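Small Kitchens, Big Habits: How Students in Buleslow Halls Share a Worktop

Project report, Housing and Everyday Life module

Why we picked this

Our group wanted a subject we could study without leaving the building, and the shared kitchen won straight away. Everyone we knew had a story about it! There was the great pan dispute on the second floor, the person who cooks rice at midnight, and the shelf that somehow belongs to one person even though there is no name on it. We thought there must be some pattern underneath all this, and we were very keen to find it.

Our main question was simple: how do people who didn't choose to live together decide who gets to use the kitchen, and when?

What we did

We gave a paper survey to residents of Buleslow and of Ngui, the newer hall across the road, and got 70 completed forms back. We also kept kitchen diaries for 26 days. Anyone cooking wrote down when they started, when they finished and whether they had to wait for space. That gave us 3,453 minutes of logged cooking time, much more than we had hoped for (thank you to everyone who filled in the sheet with wet hands).

Mohandas then interviewed 5 residents at length. He asked them to talk through an ordinary evening meal from opening the fridge to putting the last plate away, and these talks ended up being our favourite part of the whole project. 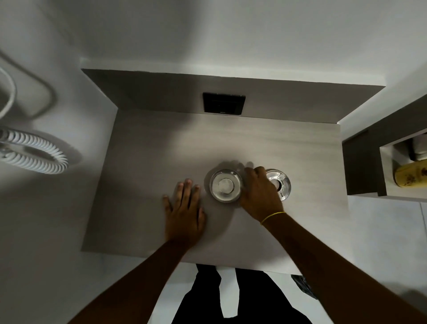
By Oana Coman, Anisa Simanjuntak and Mohandas Suvarna
14 Mar 2021

What we found

The biggest surprise was how little people argue about the hob. We had expected queues there, and the diaries do show a rush in the early evening, but almost all the waiting was for a place to chop things. A single chopping board, a bowl and a bag of onions can fill a grey worktop very quickly, and then the next person has nowhere to put their shopping down. One resident told Mohandas that she now peels her vegetables in her bedroom and carries them through in a tub!

Ngui residents were more likely to cook together. Several floors there had a shared curry or soup night, started by one person making too much and knocking on doors. In Buleslow people mostly cooked alone but had very exact timings. Two neighbours on the top floor had never discussed it, yet their diary entries hardly ever overlapped.

Washing up was the sore point in both halls. Written rotas were popular at the start of the year and mostly ignored by winter. The floors that seemed happiest had one loose rule, such as "clear it before you eat", and left it at that.

What we would change

Our survey question on cleaning was too vague. "Do you clean up after yourself?" got a yes from nearly everybody, so it told us nothing at all. Anisa has rewritten it to ask about the last meal cooked, and we'd love to try the new version in April, along with a few questions about food storage that we left out for lack of room.

We would also like to include Dralletti, where the kitchens are shared between larger groups. Qistina Lau has offered to hand out the diary sheets there.

Thanks

Marilou Buenaventura read two drafts and made us cut a very long section on fridges. The spare diary sheets are in the blue folder in the study room if another group wants them.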